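Section 5. Recording two-handed demonstrations with the Idmont hand-held grippers

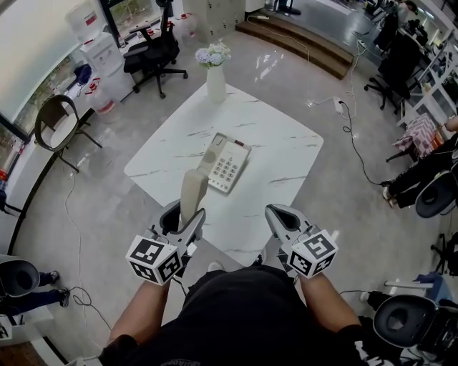 5.1 What this section covers

These steps are for recording the telephone task, the longest of the tabletop tasks in the Idmont set. The left gripper handles the handset and the right gripper presses keys. The same procedure works for the other two-handed tasks with small changes, listed in 5.6.

You should already have finished the marker calibration in Section 4. If either cube has been removed from its gripper since then, go back and repeat it. A cube put back on by hand never sits quite where it did before, and the error shows up at the fingertips.

5.2 Setting up the table

1. Clear the tabletop except for the telephone and one item of background clutter. A vase at the far edge is fine. Keep it out of reach of both grippers.

2. Put the telephone base near the center and turn it a little. Change the angle between takes. Our first batch had the base square to the table every time, and the policy trained on it did badly as soon as the base was rotated.

3. Route power cables on the floor, away from where you will stand.

4. Check the overhead light for glare on the cubes. A bright spot across one marker face is enough to lose it.

Note: People may stay seated in the room during recording. They should not walk behind the table while a take is running.

5.3 Holding the grippers

5. Stand at the near edge of the table and take one gripper in each hand. Plain dark sleeves work best. Avoid checks and sharp black-and-white patterns, which the marker detector sometimes picks up.

6. Open both grippers fully and hold them over the table for a second. The software uses this pose to set the zero point for finger width.

7. Make sure at least one face of each cube is in view of the head camera. Two faces give a steadier pose.

Caution: Do not squeeze past the point where the fingers meet the object. The finger joints will flex and the recorded width will be wrong.

5.4 Recording a take

8. Start the recorder and wait for the tone.

9. Close the left gripper on the handset and lift it straight up off the base. Keep the right gripper open and clear until the handset is up.

10. Hold the handset still. Bring the right gripper in and press the keys for the number on the prompt card. The standard card is 411. The second card, 868, has a repeated key and is there to test whether the policy lets go between presses.

11. Move the right gripper away, put the handset back, and open the left gripper.

12. Stop the recorder. If you dropped the handset, keep the take and tag it "drop" — we use those for the recovery study.

5.5 Checking the result

Open the take in the Cunha viewer and look at the two tracking bars. A short gap is filled in automatically. A gap during the lift or a key press means the take has to be redone.

The full telephone set is 1000 takes. In the March comparison, the policy trained on the full set handled rotated bases far better than one trained on the early square-on batch, even when both were given the same number of takes. Varying the base angle did more for us than adding takes. We have not yet tested this with a different telephone, so treat it as a result for this object only.

5.6 Changes for other tasks

Grustwood drawer task: swap the roles, right gripper on the handle.
Cup stacking: skip step 10 and use the 5 layout cards.
Anything taller than the vase: raise the head camera angle first, then repeat step 7.

Questions about marker loss or the tag list go to Fongchan Wannasri. For spare Fomex finger pads, see Appendix B.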